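8月に入って少し落ち着いたので、職場の自動化の話を書きます。前から書きたかったのに、7月のあいだはずっとバタバタしていて、帰ってくるともうパソコンを開く気力が残っていませんでした。今日は土曜日で、朝から洗濯機を2回まわして、アイスコーヒーも作ったし、準備万端です。

2019年8月17日

うちの会社(Clendholmという名前の、検査用の小さな部品や試薬キットを箱詰めして送り出す会社です)に、棚出し用の搬送ロボットが入りました。機種はVarnthorpeのStaltis。平べったい台車みたいな形で、棚の下にもぐりこんで、棚ごと持ち上げて運んでくるやつです。動画では何度も見たことがあったんですが、自分の持ち場に本物が来ると、もう全然ちがう! 初日は用もないのに通路の端まで見に行ってしまいました。

わたしの仕事はピッキングと梱包で、これまでは一日じゅう歩いていました。リストを持って棚のあいだに入って、品番を探して、かごに入れて、作業台に戻る。それをひたすら繰り返します。去年の忙しい時期に歩数計をつけてみたら自分でも引くような数字が出て、その週は足の裏に湿布を貼って寝ていました。それが今は、作業台の前に立っていると棚のほうから来てくれます。画面に「上から2段目、左」と出て、その場所のものを取って、ピッとやって、箱へ。次の棚がもう後ろで待っている。この「待っている」感じがなんとも律儀で、最初の週は棚が来るたびに「あ、どうも」と言っていました。となりの作業台からも「どうも」と聞こえてきたので、たぶんみんな言っています。

台数は27台です。休憩所の壁に貼り出された紙によると、7月の立ち上げのころは一日の出荷が418件、先週いちばん多かった日は577件でした。人数は変わっていません。わたしが気になっていたのもそこで、説明会のときに最初に出た質問も「人は減るんですか」でした。会社の答えは「今いる人を減らす予定はない、ただし担当は変わる」というもの。わたしはこれを、半分くらいの安心で聞いていました。予定というのは変わるものですからね。でも少なくとも今のところ、顔ぶれは春と同じです。

で、担当は本当に変わりました。

まず、補充のやり方がまるきり別物になりました。前は空いているところに入れておけばよくて、どこに何があるかはベテランの頭の中に入っていました。今は入れる場所をシステムが決めます。人間の目で見ると、え、なんでこれとこれがおなじ棚に? という並びなんです。手袋のとなりに小さいねじ、その下に説明書の束。ところがこれが速い。よく一緒に注文されるものが近くに来るように、少しずつ入れ替わっているらしいです。わたしは整理整頓が好きなほうなので、初めの何日かはうずうずして、つい揃えたくなって困りました(揃えたら在庫の記録がずれて、ちゃんと叱られました。すみません)。

それから「通路係」という役ができました。ロボットが止まったときに行く係です。床に落ちた結束バンドや、はがれたラベルの切れはしでも止まるんですよ。最初の二週間は止まってばかりで、通路係は本当に走っていました。走らなくてよくなるはずの機械なのに! と笑っていたんですが、だんだん原因が見えてきて、梱包台の足元にごみ受けをつけたり、ラベルの台紙をその場で捨てるようにしたりして、今はずいぶん減りました。ごみ受けの高さを何度も直したのはわたしたちのラインです。ちょっと自慢です。

もうひとつ大きいのが、Telloという作業指示の仕組みです。ロボットとは別のソフトで、注文の締め切りを見ながら、どの台にどの仕事を流すかを決めています。これがなかなかの働き者で、なかなかの無遠慮でもあります。手が速い人の台にはどんどん棚が来るんです。がんばるほど次が来る。導入してすぐのころ、わたしの台にだけ列ができていて、ほめられているのか罰なのかわからない気持ちになりました。話し合いの結果、一台に並べる棚の数に上限をつけてもらって、かなり楽になりました。設定ひとつでこんなに体の感じが変わるものかと驚いたので、これから導入する職場の人には、ぜひ早いうちに現場から言ったほうがいいですよ、と伝えたいです。

体のことを書くと、足は楽になりました。これは文句なしにうれしい。帰りの駅の階段を普通に上れます。そのかわり、同じ場所に立ち続けるのは別の疲れ方をします。腰と、あと目。画面を見て棚を見て、また画面を見る。一か月たったところで台の前に厚いマットを敷いてもらって、さらに一時間ごとに持ち場を交代するようになりました。交代の順番表は、ここだけ手書きです。

意外だったのは、おしゃべりの時間のことです。前は棚のあいだですれ違うときに、ちょこちょこ話していたんですよね。昨日のドラマの話とか、子どもの熱の話とか、あの品番どこ行ったの、とか。歩かなくなったら、すれ違わなくなりました。となりの台の人とは話せても、反対側のラインの人とは朝礼のあと一度も顔を合わせない日があります。これは説明会の資料のどこにも載っていなかった変化でした。

それで今は、休憩の取り方を少し変えてもらっています。前は各自ばらばらに10分ずつだったのを、午前に一度、二つのラインを混ぜて同じ時間に取ることにしました。コーヒーを淹れながら、どの棚の並びがいちばん変だったかを報告しあうのが最近の流行りです。先週の優勝は「子ども用の絆創膏と巨大な乾燥剤」でした。新しい通路係のこつも、Telloの画面の見方も、だいたいこの時間に教わっています。研修も受けたんですが、休憩中に聞いた話のほうがよく覚えているのは、わたしだけでしょうか。

先のことでは、秋に箱を組み立てる機械が来る予定だそうです。箱を折るのはわたしの得意分野なので、ちょっとさみしい気持ちと、あの紙で指を切る冬が終わるのか! という喜びと、両方あります。実演を見に行けるそうなので、もちろん手を挙げました。最大で一日127種類の注文セットに対応できるとかで、そのあたりの仕組みも聞いてこようと思っています。見てきたらまた書きますね。

月曜は午前が通路係、午後が梱包です。休憩の時間までに、変な棚をひとつは見つけておきたいところです。 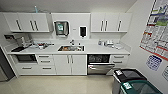

うちの倉庫も春に似たような搬送機を入れたのですが、並べる棚の数に上限をつけられるとは知りませんでした。手の速い人ばかり疲れていくのをどうにかしたくて、月曜にさっそく上に聞いてみます。それと、すれ違わなくなったという話、まったく同じです。うちは休憩がまだばらばらなので、午前だけでも揃えられないか提案してみようと思います。箱を組み立てる機械の続き、楽しみにしています。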